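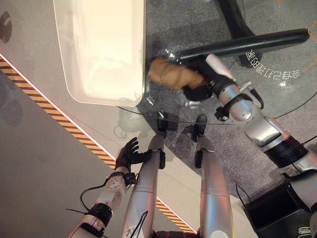
The Sesano Open Day is a public robot demonstration held by the Wirnarico workshop each March. Its main draw is Ayaaba, a two-armed humanoid that handles household things beside a round glass table, close enough for guests to follow every finger!
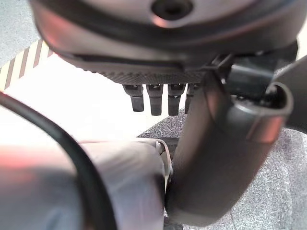
Dzifa Quartey started the event with a single table and 18 guests; the latest one drew over 70. Visits are run in groups of six, and each group gets a full demonstration plus a lively talk on hands, wrists and cabling.
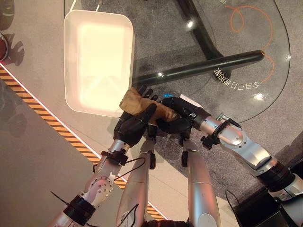

Seidu Korletey, who leads the talk, is known for letting questions run long (the five-minute limit is rarely kept). Soft, crumpled items are a favorite topic, as they never fold the same way twice.

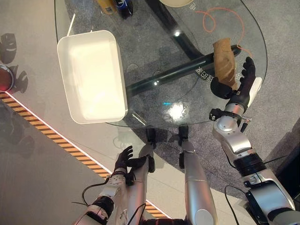
Ayaaba holding a brown tube over the glass tabletop, left hand open.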